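2022-08-09, cahier de l'atelier cuisson vapeur

Suite des essais sur les petits pains. J'ai repris la recette d'avril avec moins d'eau, parce que la pâte de la dernière fois collait beaucoup aux doigts. Farine Prelano, 200 g pour la petite fournée, levure fraîche, une cuillère de sucre. Première pousse sous un torchon, puis façonnage en boules et repos de 20 minutes avant la vapeur. Iman Ouazzani pense que le repos est encore trop court. Je note son avis, je ne suis pas encore convaincu.

Cuisson : 18 minutes, couvercle fermé, sans ouvrir pendant ce temps. Ensuite j'arrête le feu et j'attends 2 minutes avant de lever le couvercle, sinon le dessus se ride. 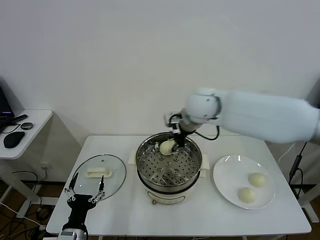 Le point qui me pose toujours question est le dessous des pains. Avec le papier la base reste pâle et un peu humide, sans le papier elle accroche. Pour le panier en inox de la cuiseuse blanche, il faut aussi penser aux bossages entre les rangées de petits trous : un pain posé dessus risque de prendre une marque. Je propose de huiler le fond très légèrement, au pinceau, et de placer les pains entre les bossages. Le couvercle en verre, on le pose à plat sur la table, pas debout contre le mur, il glisse.

Goût correct, mie assez serrée. Iman préfère la version avec un peu de lait, moi je la trouve trop sucrée.

À faire :
racheter du papier cuisson chez Gevcombe
essayer un repos plus long, même pâte
demander à Stumis si le panier existe avec un fond tout à fait plat
laver le pinceau tout de suite après l'huile (je l'oublie à chaque fois)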